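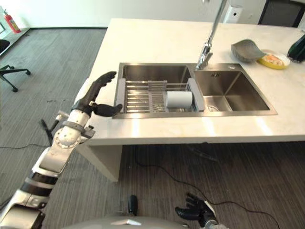

A double sink with a drying rack set across the larger basin.

Brotemley Press has announced the winner of its open competition for a first novel. The prize goes to The Tenant at Dramisgate, a book set in a boarding house on a tidal estuary in the years after the First World War. It will be published in paperback in November and will be stocked by independent bookshops across the county, as well as by the publisher's own shop in Jellside.

The competition was open to writers who had not previously published a full-length work of fiction. Entrants were asked to send the first 20 pages of a finished manuscript together with a one-page outline. The press received 400 entries, and the complete manuscript was requested from those authors whose opening pages were placed on the longlist. All entries were read without the author's name attached, and the judges were told who had written the winning book only after their decision had been recorded.

The novel follows a former army clerk who takes a room at Dramisgate under a name that does not belong to him. The landlady knows this from the first chapter and says nothing. Much of the story is told through the rent book, in which she writes remarks on her lodgers beside the sums they owe, and the judges' report describes these entries as the strongest writing in the manuscript. The report also notes that the middle section, which deals with the sale of the ferry rights, was shortened at the suggestion of the editors. The author has accepted the change.

The winning author receives a payment of £3,000 and a standard publishing contract. The payment is separate from any royalties and does not have to be returned if the book fails to reach a given level of sales. The author has asked that biographical details be held back until publication, and the press has agreed to this request.

The judges also commended 2 further manuscripts. One is a comic novel about a parish boundary dispute, entitled Ye Olde Quarrel, which was praised for its dialogue and for its handling of a large number of characters. The other is a collection of linked stories set on a hospital night shift. Neither carries a cash award, but both authors have been offered an editorial meeting and a written report on their work. The press has made no commitment to publish either book.

A reading from The Tenant at Dramisgate will be held at the Jellside shop in the month of publication. Doors will open at 6.30pm and the reading will begin at 7pm. Admission is free, although places must be reserved in advance at the counter or by telephone. Signed copies will be on sale during the evening, and reading groups placing a joint order may collect their books on the same night.

Reviewers and library staff who wish to receive an advance copy should apply to the publicity department in writing, giving the name of the publication or branch they represent. Advance copies are uncorrected proofs and should not be quoted without checking against the finished book.

The competition will run again next year under the same rules, with one alteration - manuscripts written jointly by two authors will be accepted for the first time. Details of the closing date and the judging panel will be issued by Brotemley Press in due course. Entries received before that notice appears will be returned unread.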